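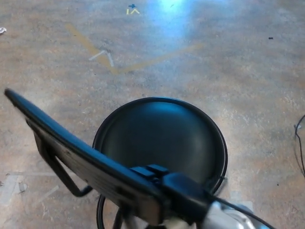

The black stool, on the concrete floor.

Home | About | House Stuff | Recipes

May, by Floor Meijer

So I went to Arkstead for curtains and came home without curtains (you saw that coming, I know). I did come home with 3 jars of plum jam, a lamp with no shade, and a cold that has kept me in my bathrobe for most of the week, drinking tea and rearranging the pantry in my head.

The lamp was 13 dollars and I love it more than I should! Geert says it looks like something from a dentist's waiting room, but he has been reading by it every night, so there you go. The curtains will have to wait until we drive out to Oltley, where my sister swears the fabric place marks everything down 20 percent after lunch. Meanwhile the bedroom gets sun at five in the morning and I have a sheet thumbtacked over the window like a college kid.

If you have a good plum jam cake, please send it my way.

Recent posts
Painting the Hallway, Again
Our Weekend in Wollumitz
Soup for 30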